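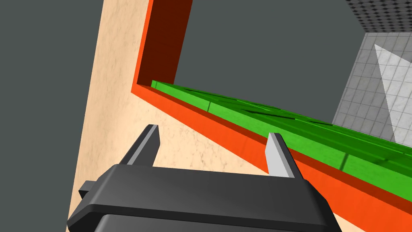
Datasets > Community Words > Harndale Kitchen Words

# Harndale Kitchen Words

Welcome, and thank you for stopping by! This is a small collection of 264 cooking words and sayings from Harndale, gathered by Leilani Mercado and Orestis Lambrakis from neighbors who were kind enough to talk (sometimes at great length) about soup, bread and what their grandmothers called the good spoon.

## What's inside

- `words.csv` – one row per word, with spelling, meaning and a sample sentence
- `speakers.csv` – age group and street only, no names
- `notes.txt` – Orestis's notes on spelling, which do wander a bit

We talked with 22 speakers, most of them over 60. More than 90 of the entries came from the Dimitriou bakery alone, so bread words are heavily represented and fish words are thin. Please keep that in mind before drawing any big conclusions about the town!

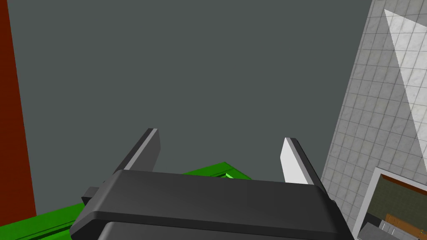

*Simulated view: gripper, seen from behind.*

## Spelling

Where two speakers disagreed we kept both forms and put the older speaker's first. Blank cells in the `meaning` column are words people remembered hearing but couldn't explain.

## Changes

October 23, 2021 – fixed the accents in `words.csv` and merged two entries for dumpling.

Contact: Leilani Mercado | © Harndale Kitchen Words | Back to top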